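Musyoka Swai
Nov 22, 2023

Small blocks on a white table, a thread for anyone who loves small blocks. I have been saving this up for weeks!

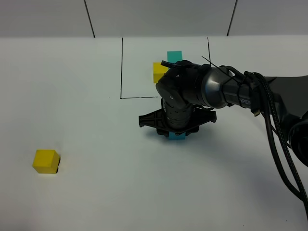
I grew up with a tin of them that my aunt bought in 1966, long before I was around, and I still think a plain block is the best thing you can put on a table. No face, no wheels, no batteries. You pick it up and you already want to put it somewhere.

First thing I want to talk about is color. For years I only bought bare wood because I thought it looked grown-up. Then I got a handful of teal ones and oh my goodness. Teal on a white surface just sings. You can spot it from the doorway.

Red is good too, but red on white always looks a bit like a warning to me. Yellow disappears under a warm bulb. Teal holds up in morning light, lamp light, gray November light, all of it. (If you have a favorite that beats teal, please tell me, I will try it.)

Second thing – the white table. I used to build on the carpet, then on a dark desk, and I lost pieces on both. White shows you everything. Shadows, edges, crumbs from your toast, the one block you swore you put away.

It does get grubby. Damp cloth, tiny drop of dish soap, dry it right after. Mal-soon Sun told me to stop using the scratchy side of the sponge and she was right, the shiny patches on my old one never went away.

Third thing, and the one I get the most excited over: draw a rectangle on it. A thin black line, nothing fancy. Inside the line is where things go. That's the whole idea and it has changed how I use the table.

When there's an outline, you put things down differently. You slow down for the last inch. You care if the corner is over the line. I've had grown adults come over for coffee and spend the whole visit nudging a block until it sat square.

It works for tidying too. Everything in the rectangle at the end of the day, and the rest of the surface is free for dinner or mail or whatever else lands there. Kids get it right away, you don't even have to explain.

Some notes on the line, as I've drawn a few bad ones:
– use a ruler, your hand is not as steady as you think
– thin pen, a fat marker makes it hard to say what's in and what's out
– put it toward the far side so your sleeves don't rub it off

Somebody at the Fekthorpe toy swap asked me how many blocks you need to get started. 2. I mean it! One to move and one to line it up with. I had a lovely half hour with just that many on the train table at the swap.

My own pile is almost 70 now, mixed sizes, mostly from swaps and one very good box from a yard sale in May. They live in a shoebox with no lid. I tried sorting them by size and gave up, digging around for the right one is half the fun.

The dream is a solid cube, fifteen blocks along every side. That takes 3375 of them, all the same size. I worked it out on the back of an envelope and then I just sat there smiling at the envelope. I have nowhere to put it. I still want it.

Laizer asked whether small blocks are too fiddly for older hands. Try them over a folded dish towel first, then on the bare table once you've got the feel. The soft surface gives your fingertips a little room to get under the edge.

And lower them all the way down before you let go. Dropping from even a little height makes them skip sideways, and on a slick white top they skip a long way. Mine go under the radiator.

Okay, your turn – what color are yours, and what do you build on? Show me your tables. I'll be replying all evening, got tea and everything.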